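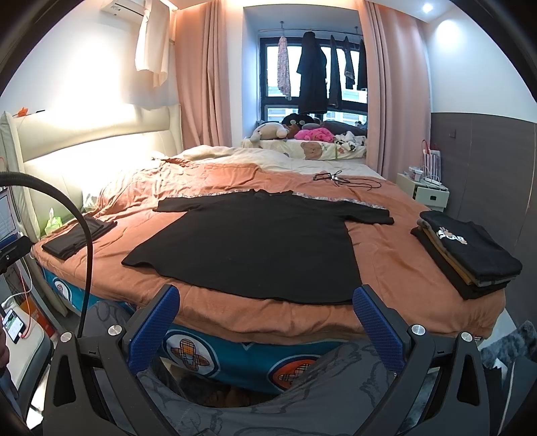
3.2 Lifetime of the muon

Muons stopped in the Clendham detector for 30 days, and each decay gave one electron signal. We kept only pairs of signals with a delay between 200 ns and 9 µs. The background was taken as constant in time. Figure 4 gives the fit, which was repeated by E. Doherty with a different binning. Both results agree within the error.

Related articles
Cosmic ray rates at the Peixoto station
Light guides for small scintillators

Contact | © Plusside 2018 | Back to top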